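Home Products Packaging Work Surfaces Support Contact

Plernow Packing Surface and Flat Bag Supplies

Product line: Ultis
Category: Benches, bags and interleaf sheets for light packing

Overview

The Ultis packing surface is a white tabletop for the packing of small goods into flexible bags. It is sold as a top only or as a complete bench with a silver aluminum extrusion frame. The white finish gives strong contrast against colored film and paper, and the orange bags and sheets in the supply range were chosen with that contrast in mind. Typical goods are small boxed items, folded textiles, cables in sleeves and printed matter.

Tabletop

The top is flat across its full area, with no lip on any side, so sheets can be slid off an edge onto a cart or a second bench. The surface is matte. Gloss tops are available to order but are not recommended under overhead lighting, where glare makes the edges of thin film hard to find.

The standard top carries a distributed load of 50 kg. Point loads from clamps or equipment bases should be carried by the frame and not by the top. Mounting plates for this purpose are listed under Accessories.

Frame

Extrusion bars are cut to length and supplied with end caps, corner brackets and slot nuts. Uprights can be extended above table height to carry lights, shelves or side panels. Panels are held in the slots and can be changed without removing the top. They are supplied plain and accept most paste-up or self-adhesive wall coverings. Trim the covering 2 mm short of the panel edge so that it does not lift when the panel is slid into the slot.

Level the frame before fixing the top. Recheck after the first month of use and after any move.

Bags

Gokemik bags are flexible plastic, open at one end, without a zipper or adhesive strip. They are supplied flat in cartons of 2,000. Film thickness is 70 microns. The film takes a crease if it is folded or stored under weight, and a creased bag will not lie fully flat when placed on the bench. This does not affect strength. Where a flat start is required, take bags from the middle of the stack and discard or set aside any with folded corners.

Colors: bright orange, white, clear. Bright orange is the stock color. The other two are made to order.

Sheets

Kouris interleaf sheets are used under or beside the bag as a placement area, or wrapped around the item before bagging. The stock color is light orange, one step paler and more yellow than the bag, so that an operator can tell the two apart where they overlap. Sheets are cut square to the roll and may show a slight crease along the lower edge from packing. Store flat, away from direct sun, which fades the color.

Suggested layout

Place the sheet on the left and the bag on the right, with the near edge of the bag overlapping the sheet. Set the item at the join. A narrow box can be stood on edge and turned so that its long side runs front to back, which leaves clear access from either side. Reverse the layout for left-handed work.

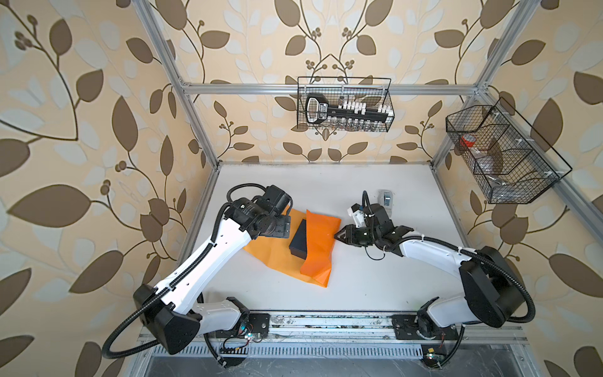

Keep the area in front of the join clear of tools and tape dispensers. If the bag shifts when the item is inserted, use the low-tack bench pads (see Accessories) under its closed end. Pads leave no residue on the standard top and can be rinsed in plain water.

Cleaning

Wipe the top with a damp cloth and mild soap. Do not use scouring pads or solvent. Ink transfer from printed cartons can be removed with the Ultis surface cleaner. Extrusion slots collect film scraps and should be brushed out weekly.

Accessories

Mounting plate, short
Mounting plate, long
Low-tack bench pads, pack
Slot brush
Replacement end caps
Side panel, plain
Ultis surface cleaner, bottle

Ordering

Tops and frames are made to order. Bags and sheets ship from stock in full cartons only. State the bench width when ordering side panels. Frames ordered before the June revision use the older corner bracket, and replacement brackets for these are supplied on request.

Contact Plernow Sales | Copyright Plernow. All rights reserved. | Back to top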